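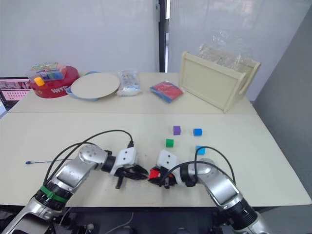
How do I get color marks from small painted cubes off a white tabletop?

Start with warm water and a drop of dish soap on a white cloth, and go to isopropyl alcohol on a cotton swab only if the mark is still there after the soap has been wiped off and the surface has dried.

---

**Ticket 414**
**Opened:** January 22, 2021
**Opened by:** Ysaline Vasseur, activity room, Skumcombe
**Product:** Brirnitz white table sections, joined pair; Didis cube set
**Priority:** low
**Status:** closed, one item carried over

## Reported problem

Faint colored marks on the front table section. Purple is the worst, green second. They are short streaks, mostly within a hand's width of the seam between the two sections. Ordinary room spray lightens them and they come back when the surface dries. The cubes were bought in September and the marks were first noticed this month.

Second complaint in the same report: small pieces catch at the seam when they are slid from the front section to the back one. Reporter asks whether the two are related.

## Table layout at time of report

- Front section: purple, blue, green and light blue cubes, and the thin stick with the blue tip.
- Back section, left: red round container with the clear plastic box of colorful items on top, then the round beige board on its light blue base.
- Back section, right: wooden box with the handle cutouts.
- Clear bag and the red and blue packet between those two ends.

Please keep this layout when the table is reset. The people who use it know where to reach.

## Checks

**1. Is it dye or paint?**
Rubbed each cube color on white printer paper, dry, firm pressure. Purple left a visible line. Green left a very light one. Blue and light blue left nothing. Repeated with the paper damp: purple the same, green slightly stronger. A dye would normally run more when damp, so this looks like surface paint wearing off on contact.

**2. Is it the tabletop?**
Same rub on a spare offcut of the same top. Purple marked it after a few strokes. Soap and warm water took the mark off completely. The finish is not holding color when the mark is fresh.

**3. Why do the old marks come back?**
Room spray leaves a film. With the film wet the marks look paler, and once it dries they look the way they did before. Wiped one test area with plain water twice to get the film off, then cleaned with soap. Most of the mark lifted on the first pass. Previous cleaning was working on the film and barely reaching the paint.

**4. Seam**
Laid a steel rule across the joint at the left end, center and right end. Flush at left and center. At the right end the back section sits slightly high, enough to feel with a fingernail. A cube pushed across there stops, tips, and drags on one edge. The darkest streaks are at that end.

So the two complaints are related to that extent. The seam does not cause the color, it makes a worn cube scrape harder.

## Cleaning procedure used

1. Clear the front section. Small loose pieces go in the wooden box.
2. Wipe twice with plain water, fresh side of the cloth the second time.
3. Mix 200 ml warm water with one drop of dish soap. More soap leaves its own film.
4. Lay the damp cloth over the marked area for 10 minutes.
5. Wipe toward the front edge, away from the seam. Wiping along the seam pushes color into the gap.
6. Rinse and dry.
7. For what remains: alcohol on a cotton swab, single strokes, new swab as soon as the tip picks up color.

Result: all green marks gone after step 6. Purple gone after step 7 except for one streak at the right end, which can be felt as well as seen. That one is a scratch with paint in it.

Tried a 4000 grit pad on the offcut to see if the scratch could be polished out. It took the scratch down and left a shiny patch that shows from any seat at the table. Not used on the real top. Do not use melamine sponge either, same effect and faster.

## Seam adjustment

Loosened the two connecting screws under the right end, lowered the back section's right foot by one turn, checked with the rule, lowered a further half turn, retightened. Flush at all three points. Slid a blue cube across at each point with one finger and it did not catch.

The feet have no lock nut. Expect this to drift if the tables are pulled apart for sweeping.

## Correspondence

**Vasseur:** Thanks, the top looks fine to me now. Can I wash the cubes? I had assumed soap would make the paint worse.

**Support:** Damp cloth, dry right away, no soaking. Washing will not stop the purple from rubbing off. A clear water-based varnish would, but check first who handles them and whether any of them go in mouths.

**Vasseur:** Adults only at this table, but I would sooner replace the purple than varnish it. Is it all purple cubes or that one?

**Support:** Only tested the one on the table. Rub any others on white paper before they go out. If the paper stays clean, keep them.

**Vasseur:** Will do. Ra has a spare set in the other cupboard and I will test those at the same time. Leave the scratch, it's hidden when the board is moved forward.

## Resolution

- Marks: removed with water, soap, then alcohol. One scratch remains, accepted by reporter.
- Cause: paint wear on the purple cube, less on the green.
- Seam: leveled at right end.
- Room spray: stop using it on these tops. Plain water for daily wiping.

## Carried over

Paper rub test on the spare Didis set. Reporter to add the result here by color. If green marks the paper in the spare set too, open a new ticket against the product and leave this one closed.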